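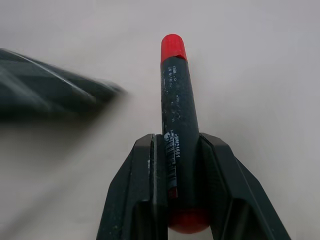 By June I could tell a bad grasp by the sound. The gripper closes with this little two-note whir, and if the second note comes early you know it's got hold of nothing, or of the wrong bit, and you may as well start writing the zero in the log before the arm even lifts.

I was on run 196 of 1043. Þröstur had picked the number — something to do with the width of the error bars, and he drew it on the whiteboard twice and I nodded both times. He was in Sornmont by then, teaching, and phoned in at nine each night wanting to know if the new method was "alive." I always said it was alive.

The idea was his and it was a nice one! Everybody else had the arm look, plan, then grab. We let it grab early and badly, feel how the thing leaned between the fingers, and work out from the lean where to hold it next time. Hussam called it the handshake method. He wanted that in the title of the paper and Þröstur wanted literally anything else.

So, run 196. Marker, old one, red cap, all scuffed up. I'd stopped seeing the markers as markers weeks before. They had names by then (not my fault, I inherited them from the Dretwood people) and this one was Petersen. Petersen was a horror. Petersen had beaten the look-first method on nearly every try, and the handshake method hadn't done a whole lot better.

The fingers closed. Second note right on time. I put my coffee down.

"Is it leaning?" said Hussam from under the bench, where he was hunting for the good screwdriver.

"It's leaning."

"Leaning which way?"

"Right. A bit."

He came out so fast he hit his head. We both watched the plot on the laptop, the blue line that was the arm's guess at the tilt and the orange line that was the real tilt. They'd been strangers all spring. Now the blue one wandered down, dithered, and went and sat on top of the orange one like it had lived there for years.

"Run it again," he said.

"We can't just run it again, the order's random. Next is the spoon."

"I hate the spoon."

I did the spoon. I did all of them, up to run 295, which made 99 more and took until the birds started up outside the Flarau building. Petersen came around nine times in there and the arm held on for eight. I wrote the ninth one down too, the drop, in the same neat handwriting, though I'll admit my pen hung over the box for a second.

Then I called Sornmont and woke him up.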